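The counter creep

Every kitchen in Monasside begins with a bare counter and a vow. By November the toaster has moved in, then the coffee maker, then the cereal.

Designers at Beltik will sell you a hidden breakfast cupboard for 2,000 dollars. Most of us put a folded towel on top of the oven and call it storage.
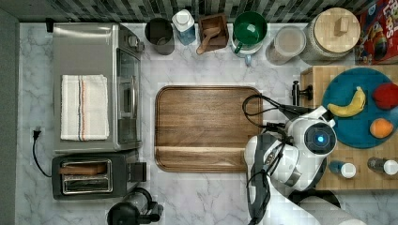
How much should live on the counter? Whatever you use before noon – the rest can go in a cupboard.

I tried this for 19 days. The toaster stayed. The waffle iron went under the stairs, where it sits beside the last thing I swore I'd use every morning.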